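A timestamp is a safety component

The fault report from the Katsaros packing line ran to a page and a half and gave the cause as "model error, insufficient training coverage." I think that finding was wrong, and I think the category should be removed from incident forms altogether. It describes where a fault showed up. It says very little about where the fault was.

The facts are short. A Prusar arm was packing folded garments into open cartons. The control policy had been supplied by Busovent and trained on the Drarnholm set, 400 demonstrations recorded in homes with a hand-held gripper. One evening the arm began to lift garments before it had closed on them. It would come away with a pinch of fabric, lose it over the carton wall, detect an empty grip and go back. It did this 13 times on one carton. On the last attempt the lower finger came down outside the wall, the arm continued its descent, and the carton went off the conveyor with its contents. The joint torque limit never tripped. A cardboard wall folds well under the limit that was set, and the limit had been chosen to protect the arm.

There was no injury. There is a walkway on that side of the conveyor, and it was clear at the time.

The immediate response was to collect more data. The reasoning went that the policy had not seen enough soft goods in enough light conditions, that many of the home recordings were made against bright windows, and that the line has flat overhead lighting. It was a plausible theory. A second batch of demonstrations was ordered on the strength of it, and it would have been recorded on the same rigs with the same fault in them.

The fault was in the recorder. The hand-held unit logs two streams: video from the camera on the tool, and the opening between the fingers from an encoder. Video frames were stamped at exposure. Encoder readings were stamped when they reached the host. For most of the project the two agreed closely enough. In July a change to the host software put a larger buffer on the encoder port, and from then on every width reading was stamped 100 milliseconds late. The video showed the fingers closed on the cloth while the log still had them closing. A policy trained on those pairs learned to issue the close command late against what it saw, and on the line it did exactly that.

At first glance this is a small number. A demonstrator packing clothes moves the tool quickly between the grasp and the lift, though, and there is very little pause between the two. Shift the closing by 100 milliseconds and much of it falls inside the lift. With a rigid object the error would have been found within hours. A cup or a block either comes up with the fingers or it stays on the table. Cloth forgives a poor grasp. A finger catches a fold, the fold drags the rest along, and the garment ends up in the box more often than it should. The arm's success rate on the bench had dropped slightly and stayed inside the acceptance band, so the policy was released.
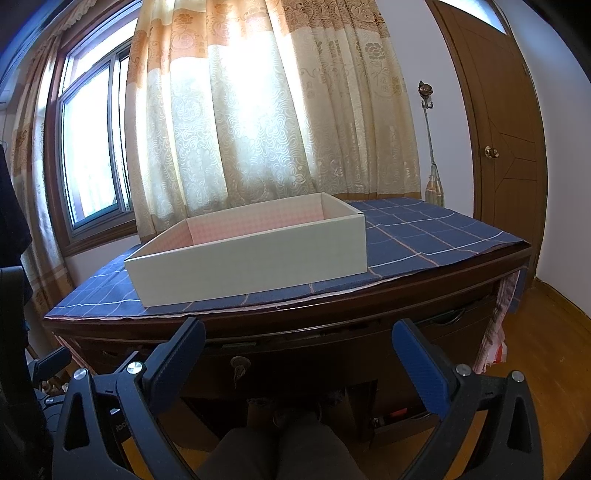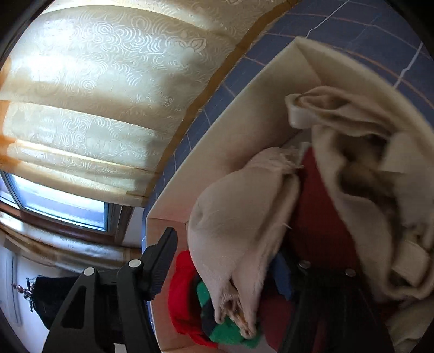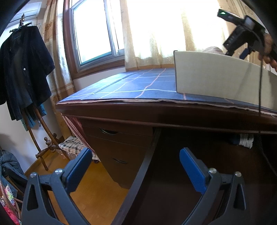 Drarnholm set, views from the hand-held gripper. First: open box on the desk, empty. Second: box packed with garments and other textiles. Third: open fingers in front of the desk, nothing held.

Consider what a reviewer can check in material like this. With the fingers apart and nothing between them, the width channel should read open, and it will read open whether its clock is right or late. The same goes for any long stretch where the tool is being carried toward the work. Agreement in these stretches is worthless as evidence, and they make up most of every recording. The offset only becomes visible in the few frames where the opening is changing. In a full box those are the hardest frames to judge by eye, with one dark finger against a dark fold and the contact itself hidden by fabric.

The review procedure sampled frames at random. A random sample from recordings like these will nearly always land on a steady opening. I have read the review log, and it is a careful piece of work. The reviewers looked at what they were told to look at. The sample was drawn in a way that could not find this fault, and the sign-off was then treated as proof that the fault was absent.

My first argument, then, is about what counts as safety equipment. On the Katsaros line the emergency stop, the light curtain and the torque limit are all on a maintenance schedule, with a test interval and a named form. The recorder that produced the training data is on none of these. It was bought as laboratory equipment and handled as such, and its host software was updated on the same terms as an office laptop. Yet its clock decided when a powered arm closed its fingers. If a part upstream can move the arm at the wrong moment, it belongs on the schedule, however many steps lie between it and the motor.

I have heard the objection that this would drag every cable and laptop in the data effort under the safety case. I do not think it has to. The test needed for this fault is cheap. Open and close the fingers sharply several times in view of the camera at the start of each session, with nothing in them. Compare the frame in which the fingers meet with the reading in which the width reaches its minimum. If the gap is larger than the allowed value, the session is rejected by the software before anyone packs a single shirt. It takes a few seconds, requires no judgment from the demonstrator, and leaves a record. We ran it afterward on one affected unit and it failed on the first try.

The stamps should also be applied at the source. Stamping on arrival is a habit from work in which a slow port produces a slow reading and no further harm. Here a slow port produces a wrong lesson, and the lesson is then copied into every arm that runs the policy. An offset correction in post-processing is second best. It assumes the delay is constant, and a buffer has no obligation to keep it so.

My second argument concerns the retries, and here the blame sits on the line side. The arm failed to grasp 13 times in succession and no person was told. The retry counter existed. It was written to a log that is read when there is a complaint. The defense given was that retries on soft goods are normal, and so they are, one or two at a time. The line's own records from before the July change contain no run of retries longer than 8. A stop set just above that figure would have halted the arm with the carton still upright. Setting it lower would have cost some throughput, and I would still set it lower.

Repeated failure with no change in method should be handled as a hazard in its own right. The thing being handled moves a little with each attempt, and so does the container. By the last attempts the carton had been pushed out of the position the arm assumed for it. The arm was then working from a correct camera image through a policy with bad timing, against a carton that was no longer where the descent limits expected it. None of those three conditions alone would have put the box on the floor.

On the torque limit I have less to say. It did what it was set to do. A limit that protects the machine and a limit that protects whatever is near the machine are two settings, and the line had only one. Busovent has since proposed a lower limit for the descent phase alone. I would accept that as an addition. I would object to seeing it listed as the corrective action, as it is in the current draft, because it leaves the arm closing late and merely reduces how hard it presses while doing so.

That brings me back to the words "model error." Once that phrase is on the form, the remedy is decided: more demonstrations, another training run, a new version number. The recorder goes untested and the retry counter stays in its log. The model in this case reproduced its data faithfully, down to the delay. Calling that an error sends the investigation to the only part of the chain that was working as built.

The form should ask which signals the failed action depended on, where each was stamped, and when that stamping was last tested. If the last answer is blank, the report stays open. The Katsaros report was closed with all three unasked, and I have requested in writing that it be reopened. The affected sessions in the Drarnholm set have been withdrawn until they are checked one by one, and the second batch is on hold pending the clap test on every rig.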